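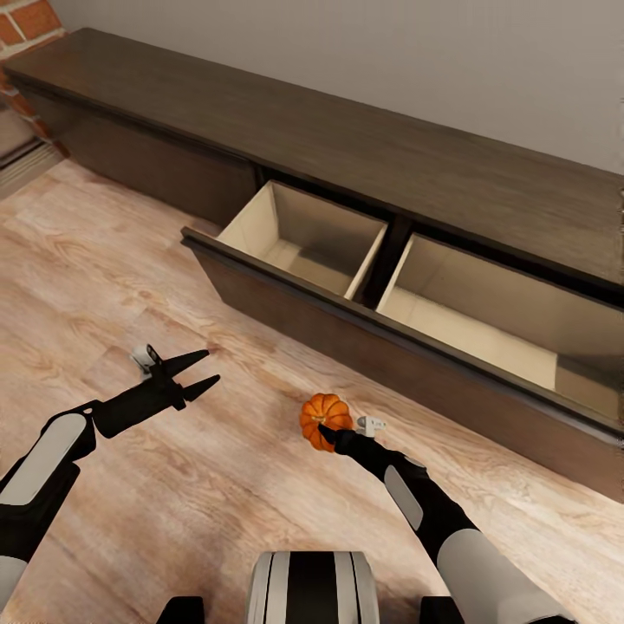 Limewash over old gypsum plaster: primer or no primer?

Category: Interior Finishes > Plaster and Limewash

vilitz_r
Opening a new thread so the tile discussion can go back to tile. I have a 1950s living room in Nodedmont with original gypsum plaster, two coats of flat latex on top, no visible failure. I want a limewash finish on three walls. The supplier says mineral primer, one coat, then two coats of limewash. A neighbor who did his own house says to sand off the latex and skip the primer. Which is correct?

Birsen Kılıçarslan
The supplier. Limewash cures by carbonation and bonds to a mineral, absorbent surface. Flat latex is neither. If you sand it you get patches of exposed plaster and patches of paint, and the suction will differ between them. The color will then dry differently in each patch. One coat of a primer with mineral filler gives you uniform suction.

plumb_line
Disagree in part. Primer over latex means the finish is only as good as the latex. Do a cross-cut tape test first. If the latex lifts, no primer will save it.

Birsen Kılıçarslan
No argument on the tape test. I assumed he had done it.

vilitz_r
I had not. Did it last night in four spots. Three were clean. The fourth, low on the outside wall, lifted a flake the size of a dime. 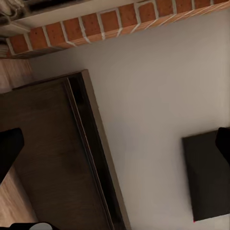
The outside wall is also the one that worries me for moisture. I borrowed a pin meter and it read higher near the baseboard than at chest height, on the same scale setting. The other walls read the same top to bottom.

plumb_line
Then stop there and find the water before you buy anything. Check grade outside, gutter discharge, and whether someone has put a hard cement render on the exterior. Pin meters also read high on salts, so the number itself means little on plaster. The difference between low and high is what matters.

Marites Manalastas
I would go further and say strip that one wall to plaster up to a height of three feet. Limewash tolerates damp well, and it is the latex under it that will blister. Prime and coat the other two walls as planned.

Birsen Kılıçarslan
A partial strip will show. You will have a line at three feet where the suction changes, primer or no primer. Strip the full wall or leave it.

Marites Manalastas
It did not show on mine. I feathered the edge with a lime skim coat, 2 mm down to nothing, and primed over everything after it cured.

Birsen Kılıçarslan
With a skim coat it can work. You did not mention a skim coat in the first post.

Marites Manalastas
Fair.

drullanano
What dilution are people using for the first coat? The Marquez data sheet gives 15 percent water by volume for coat one and says nothing for coat two.

plumb_line
I use the same for both. Too thick and it powders. Room at 69 °F, heat off, windows shut for the day. Fast drying is the usual cause of chalking, more often than bad mix.

drullanano
I have had chalking at lower temperatures than that with a fan running, so that fits.

vilitz_r
Update, September 26, 2018. The downspout elbow at that corner had separated and was discharging against the foundation. Reconnected it and added an extension. I will take readings again after it has had time to dry — probably spring before I trust them. The other two walls get primer next month.

Marites Manalastas
Mark the pin locations in pencil so you read the same spots. Mine took from July to the end of the winter to level out.

plumb_line
Make a sample board with the primer too. Limewash dries several shades lighter than it looks in the bucket, and the primer changes it again.

Related threads
Removing old wallpaper paste before plaster repair
Pin meter vs. pinless meter on lath
Touching up limewash without visible patches
Skim coat cracking at inside corners

Contact us | Forum rules | Back to top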